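Farholm Board > Home and Garden > Floors, Walls, Furniture

Topic: Oil or hard wax for a beech table top?
4 replies | 1188 views | 3 shares

pritlow_deak
Hello everybody. I have bought an old beech table for our kitchen and I sanded it to bare wood last weekend. Now I must decide about the finish. My wife's uncle always used linseed oil, but he had a lot of patience and I have two small children. The shop here sells a hard wax oil from Busix and the man told me two coats are enough for years. Is it true? The top is 81 cm wide, so one small can should cover it.

marrowbone
Two coats, yes. Years, no. I did mine with the same Busix stuff and by the second winter there were gray rings near the sink side. Plain oil is more work but you can repair one spot without touching the rest.

tessellate9
I don't agree with marrowbone. You can repair hard wax oil in one spot too, if you sand lightly and put it on thin. Most people put it on like paint and then complain. Wipe off what is left after ten minutes and wait a full day between coats.

pritlow_deak
Thank you both. I did not know about the wiping, it is not written on the can in a language I can read. Has somebody tried a white surface in place of wood? My wife saw one and now she asks me why we need to oil anything at all.

quillback
We have white tables at work and I like them more than I expected. They make a room lighter, but against a white wall it is too much for me. In a kitchen I would keep the beech. 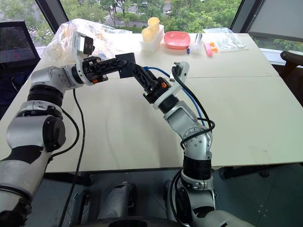 One of the large white tables at work.

marrowbone
White shows every crumb. Keep the beech, and please test your finish on the underside first, whichever one you buy.

Last updated: October 2021
Contact | Copyright Farholm Board | Back to top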